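Sovum wall organizer: six weeks in my garage
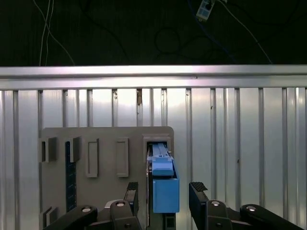 The blue one in its slot, over on the right side of the gray board.

I'd been putting off doing anything about the garage since we moved to Prusivstead, and then in December I tripped over a box of hinges in my socks and that was that. I ordered the Sovum starter set the same night. It was $195 with shipping, so not cheap for something whose whole job is to hang there!

First, the instructions. They're terrible. Page two tells you to find the studs and page four tells you where the studs should have been before you cut the backing strip. My neighbor Treasa Gilmartin came over with her level (mine is a liar) and we got the thing up in an evening, with one extra hole I'll be filling in the spring.

Once it's up, though, I really like it. The holders click in with a good firm push and stay put when you grab something in a hurry. I had the Guo rail system at my old place and spent half my life picking hooks up off the floor — none of that so far.

What I don't like: the small square holders are too shallow for anything long. My good screwdrivers lean out like they're trying to leave. Skenwood makes a deeper one that sort of fits if you shave the tab down, but I shouldn't have to.

The extra holder pack is overpriced too. Wait for a sale, they seem to run one every couple of months.

Four stars from me. I've already got my eye on a second set for the laundry room, if I can talk Wenjie into giving up the shelf.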